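Two more and then lunch

Episode 45 and her thumb was cramping again. Left grip closed, left grip open. The candle went down on the table a bit crooked and she hit the pedal anyway.

"Keep or bin?" Urho called from the desk.

"Keep."

"It's crooked."

"People's candles are crooked."

He typed something. Probably keep. Urho Hirvonen had worked at Plaller since before there was a Plaller, when it was him and a rented bay out at Ormsby and one arm that only turned left. He had opinions about crooked.

She shook her hand out. December, every big window full of sun, the air con doing its best. The leader arms hung off their stand in front of her, light as coat hangers, and whatever she did with them the real ones did across the floor, a hair late. You got used to the hair. First week she'd kept over-reaching, waiting for it, then correcting, then correcting the correction. Prelter had watched three of those go past on the big screen and said, kindly, that the policy would learn to have the shakes.

So. Slow hands. Elbows in. Breathe out on the grasp.

Tukance wanted 212 good ones by the end of the shift. Table setting, candles and holders, any order, any start. Tukance was a customer and also a man, same name, he'd named it after himself, and he rang at odd times to ask if the robot was "getting it yet". It wasn't getting anything yet. It was just being moved about by a woman from Plaller with a sore thumb. The getting it came later, overnight, on a machine in another building she had never seen.

"Reset," said Urho.

She walked over and did the reset by hand. Shuffled the holders. Put the bowl back by the edge where they kept having trouble with it. Walked back. Strapped in.

46. Hm, no. Wrist came in too steep and she could feel the miss before it happend. Backed off, went round, came in flat. Should she bin it? Prelter said leave the recoveries in, they were worth more than the clean ones. The robot had to see somebody get it wrong and sort it out. She liked that. She'd have liked someone to have done it for her, at about nineteen.

Keep.

47, keep. 48, bin – she sneezed. The arms sneezed too, both of them, big flinch over the tabletop, and Urho laughed so hard he had to take his cap off.

"Save that one," she said.

"It's saved. It's going in the Christmas video."

49. The jar. She had a thing about the jar now. Glass, so the pads had to close soft, softer than felt right, and there was nothing coming back through the handles to tell her. No weight, no give. You did it all by eye off the wrist view, and then you lifted and hoped.
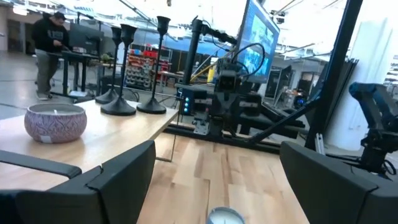

Easy. Easy. Down to the rim, a bit more, level out. She had her tongue between her teeth like a kid doing scissors. Behind it all, small, Urho was leaning on his desk in his hoodie, and it was odd every time, seeing him from over there when she could also just hear him, clicking, off to the side. Like being in two chairs. She'd tried to explain it to her sister on the phone. Her sister said it sounded like driving with the rear-view mirror and nothing else.

Close. Softer. Lift.

Got it.

She carried it the long way, past the tallest holder, because the short way meant the elbow swinging over the bowl, and once it had learned that it would do it forever. That was the bit that kept her up. Every lazy thing she did, it would do. There was a unit over at the Ormsby site that tapped every mug on the bench before it let go, tap tap, because the bloke who taught it used to. He'd left for a job up north. The arm was still tapping. Visitors thought it was checking the mug.

She'd wondered what hers would be. What it would pick up off her that she didn't know she had.

Down. Open. Back away straight, don't clip it. Pedal.

"Keep," she said, before he could ask.

"Nice one, that."

"Yeah?"

"Yeah. You do a little wait. Before you let go."

"Do I?"

"Every time." He turned the monitor round so she could see the traces, all of them laid over each other in faint colours, a great hairy tangle that drew in tight at the end and then went flat. The flat bit was her. Half a second, bit more, holding on.

She looked at it for a while. Her dad had done that with cups. Set a tea down next to you and not let go straight away, his hand just there, till he was sure you'd seen it. She hadn't thought of that in years and now it was a flat bit in a graph.

"Is it bad? Should I stop?"

"Costs you time," said Urho. "Tukance'll moan, he wants it snappy." He scrolled. Scratched his neck. "I could trim it out after. It's one line in the script."

The clock over the door said 11, or near enough. Her thumb hurt. Somewhere behind the shelves the compresser kicked in and the lights on the control box went on glowing their row of blue.

"Leave it," she said.

"Leave it in?"

"For now. See what it does with it."

He shrugged, tugged his cap straight and turned the monitor back. She flexed her hand, got her elbows in.

"2 more and then lunch," he said. "Reset."

She went and moved the bowl.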